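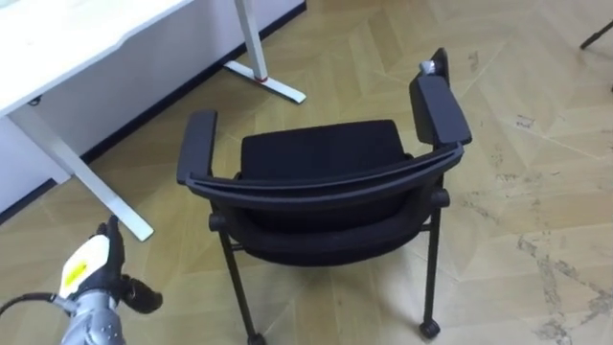
Urham Office Floor Robot
Mobile two-arm unit for offices, meeting rooms and shared desks

Overview

The Urham is a wheeled robot for the small, repeated jobs that pile up in an office between cleaning visits. It moves chairs back to desks, wipes desktops and armrests, picks up light items from the floor and reports what it could not do. It is built by Prevura and sold with setup, training and a service plan.

It works in rooms as they are. Desks, chairs and cable trays stay where they stand, and no floor markers or wall tags are needed. A first map of a floor is made by walking the unit through it once with the hand controller. After that, staff name the rooms on the tablet and choose which jobs belong to which room.

What it does

Chair return. The robot finds chairs left out on the floor, turns them and pushes them in. It handles five-star bases, four-leg chairs on casters and most fixed-leg chairs. Stools under seat height are skipped by default.

Surface wiping. One hand holds the cloth or pad, the other steadies the furniture. Pressure is set per surface type. The standard pads fit the hand directly, and household spray bottles can be gripped without an adapter.

Floor pickup. Paper, cups, pens and packaging go into the side bin. Anything with a cable attached is left alone and logged.

Floor check. Scuffs, spots and spills are marked on the room map with a picture so that the cleaner can go straight to them. The unit does not mop or polish. Marks that need a machine or a solvent are work for a person.

What changes for staff

Buyers usually ask this first, and the answer depends on how the cleaning is done today.

On a floor with an evening cleaning crew, the main change is the order of work. The robot runs ahead of the crew, so the chairs are in and the small litter is gone when they start. Crews tend to spend that time on kitchens, restrooms and floors. We recommend that you agree on this with the cleaning firm before delivery. If the contract is paid by task, the task list will need to be rewritten.

On a floor where office staff tidy up themselves, someone has to own the robot. The job includes emptying the bin, changing pads, reading the log and moving it off the charger if it gets blocked. It should be written into that person's duties and given time. Sites that left it to whoever was nearby had more missed runs and more complaints.

Kubiak, a parts distributor with two office floors and a counter area, has used the unit since it was first offered. The office lead there now goes through the morning log with the cleaning crew's supervisor, which neither of them did before. The crew asked for one change in the first month. They wanted the robot kept out of the print room, where they store their own carts, and the room was taken off the map the same day. Kubiak also moved the start time to 6 in the evening after people working late said they found it distracting to have chairs moved near them.

The robot stops when a person comes within arm's reach and waits. It does not ask people to move. If a chair is in use, or has a coat or bag on it, the chair is skipped.

Cameras and privacy

The head camera is needed for the unit to find and handle things. Pictures are kept on the unit and deleted after each run, apart from those attached to a log entry. Faces and screens in log pictures are blurred. Staff should be told before the first run what is kept and who can read it. A one-page notice for the wall is supplied with the unit, and works councils or staff representatives can ask for the full data sheet.

Specifications

Arms: 2, with five-finger hands
Maximum handling load: 6 lb per hand
Maximum push force: set by floor type, adjustable by service only
Minimum aisle width: 30 in
Floors: wood, vinyl, tile, low-pile carpet
Run time: up to 4 hours wiping, longer for chair return only
Noise while moving: comparable to normal talk
Cloth pads supplied: 80
Warranty: 2 years, parts and labor

Not suitable for

Stairs or raised thresholds
Wet floors
Labs, workshops or areas with open chemicals
Rooms with young children present

Setup and training

Setup takes one working day per floor. Our technician maps the rooms, runs each job once with your staff watching, and adjusts grip and pressure for your furniture. Training is given on site to the person in charge of the unit and one stand-in. Cleaning crew members are welcome and there is no extra charge for them — please invite them, even if they work for an outside firm.

A stop button is fitted on the back of the unit and another on the tablet. Everyone who works on the floor should know where both are.

Spare parts and service

Pads, finger covers and bin liners ship from the Grurkelitz warehouse. Finger covers wear fastest and should be checked monthly. Arm and wheel repairs are done on site under the service plan. Units without a plan are repaired at the warehouse, and a loan unit can be booked if one is free.

To arrange a site visit, send us a floor plan and a short list of the furniture you have. Photos of the chairs are useful, especially the bases.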